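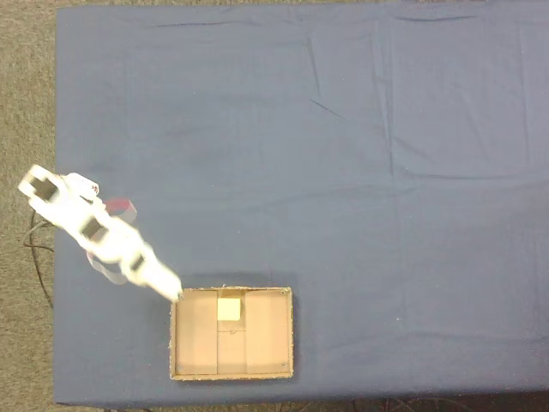 3. Results and Discussion

The tidying task was reduced to its simplest form: one small cube, one shallow cardboard tray, one arm. A trial counted as complete if the cube ended up on the required side of the tray wall with no help from the operator. Of 40 trials, 17 were completed. A further 13 failed at the grasp, mostly through small errors in wrist angle.
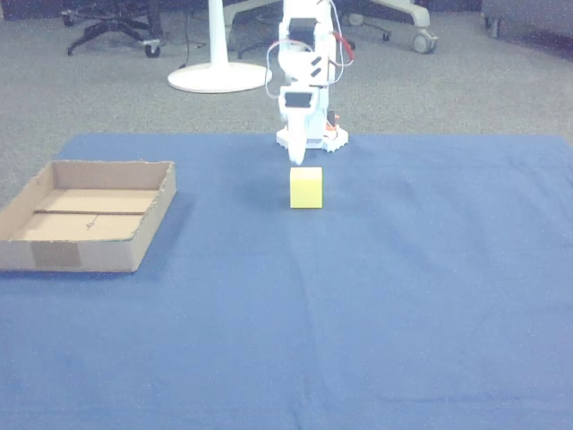 The remaining failures occurred during transport or release. Wrinkles in the cloth were not controlled for – a real kitchen table would not be either. Jonas Eder repeated the task by hand and made no errors. On this evidence the arm is not ready for household sorting. Wajid Siddiqui's grasp logs are in Appendix B.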